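Leave the Small Sink Alone

The apartment I rent in Trevgate has a bathroom you can cross in two steps. The building has 43 units, and the owners plan to redo every bathroom in it by the end of January. A letter from Ersoy, the management company, calls this an upgrade. It says each unit will get a wider vanity, a tall mirrored cabinet, and a new light fixture. It also says the rent will go up by $43 a month to cover the work. The letter doesn't ask whether any of us wanted a wider vanity.

I didn't. I have written to them to say so, and I want to set out the reasons at more length than the reply form allowed.

My first objection is money. Over five years the increase comes to more than $2,500 per household. In return we get a cabinet. Most of the people on my floor would take the old bathroom and the cash. Vesna Ristić, across the hall, has lived in the building for eight years and has asked three times for a window that closes properly. Her window is not in the letter. She will get the light fixture.

My second objection is that the things being torn out work. A plain sink with a drain and a faucet does everything a sink is supposed to do. It doesn't wear out the way a carpet does. You can replace a washer or a drain fitting for the price of lunch, and the rest can stay where it is for decades.
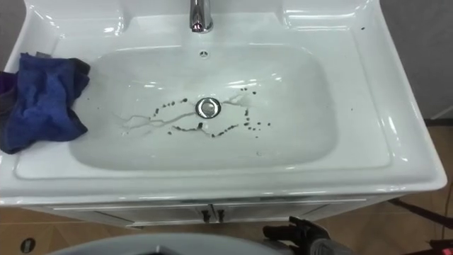
A basin, a faucet, a drain, and an overflow opening.

When I was growing up in Wekby, my parents kept the same bathroom for as long as they owned the house. The tile was a green that went out of style before I was born. My father recaulked the tub every other summer and changed the faucet once. We were neither proud of that room nor embarrassed by it. We brushed our teeth there. When they sold, the buyers gutted it within a month, and I suppose that was their right, as they owned it.

Renters don't have that choice, and owners know it. A renovated unit can be listed at a higher price, and a tenant who leaves over the increase makes room for one who will pay it. I don't think the people at Ersoy are wicked. They have a spreadsheet, and on it a new vanity adds value while a repaired window is only a cost.

Şükran Coşkun, who managed the building before Ersoy took over, ran it the other way. She fixed what was broken and left the rest. Her critics said the place looked tired, and the lobby did. But the heat came on in October and the elevator ran.

I would like a rule, in the lease or in the city code, that repairs come before improvements. If a unit has an open repair request, the owner finishes it before charging anyone for a cabinet. I sent that proposal to our council member along with a copy of the letter. Her office says it has been received.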